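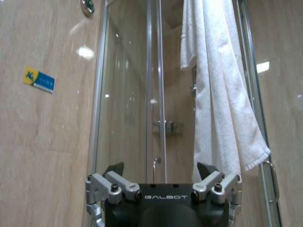
*Gripper, shower enclosure, towel over the top*

## Bathroom tidy-up service from Flerkavis – worth it for a small rental?

**horgan_lets**

I run six furnished apartments in Elthorpe, and Flerkavis has quoted me $193 per bathroom to set up their robot tidy service, plus a monthly fee they're shy about. The gripper says GALBOT on it. My bathrooms are all glossy panels and glass, and the sales guy got vague when I brought up reflections. Has anyone paid for this with their own money?

### Replies

**geseo_fan**

Had it since April. Towels are fine. Glass is where you earn your patience – ours slowed to the pace of a museum visitor near the shower door. Ask for the long setup visit.

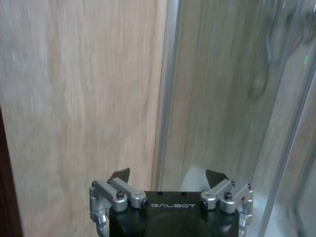 Does the setup fee cover a second visit if you swap the shower door? Only within the first 100 days, and after that they bill it as a new room.

**tilegrout386**

What geseo_fan said, but read the contract too. Mine listed "towel collection" and "surface check" as separate items, and I'd assumed one came with the other. Silly me. Also ask:

- who pays if a glass panel gets scratched
- whether it handles lever handles or expects you to leave the door open
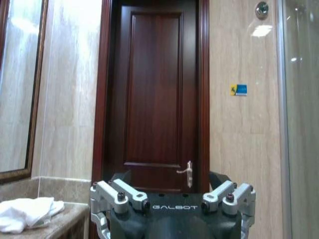
- what the monthly fee is, in writing

I got mine down a bit by saying the word "Geseo" out loud. They quote lower and answer the phone less.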